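TXT 214 Surface Pattern and Print
Week 3 notes: Repeats, and how to hide them

Bring these to the tutorial. If you printed them in greyscale to save money, the colour section will be even less fun than usual.

A repeat is the smallest piece of a design that can be laid beside itself forever without anyone getting hurt. Block repeats sit in a plain grid. Half-drops shift each column down by half a unit, and brick repeats do the same thing sideways. Most of you will pick half-drop, because it forgives nearly everything.

Botanicals are the usual place to start. A fern has no obvious top once it has been scattered, and customers have been buying leaves for a very long time. The trouble comes with the flower heads. Round motifs in a warm colour jump forward, the eye joins them up, and suddenly your meadow has stripes. We call this tracking. Your aunt calls it "a bit busy".
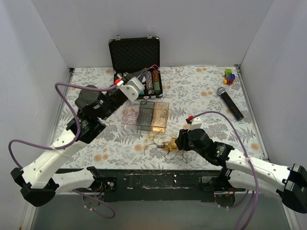
Fig. 2. Botanical print in use as a table covering: grey-green sprigs, pale orange flower heads.

To test for tracking, pin up at least four full repeats, walk to the far end of the studio and squint. Lines that show up at that distance will show up in a shop. Move one motif at a time – never three – and squint again.

Ground colour matters more than students like to hear. A pale ground leaves every gap on display, so the spaces between sprigs need drawing as carefully as the sprigs do. Dark grounds are kinder, though they show lint.

For the May assignment, develop one botanical in two colourways and submit a swatch of each, plus a rationale of 400 words. "I like plants" is four of them. Use the Tollitex cotton from the store cupboard; the Neltent sample book is for looking at and stays in Room 902.

Reading: Lappalainen course pack, section on half-drops. Skip the appendix on tartan, we get there in week 6.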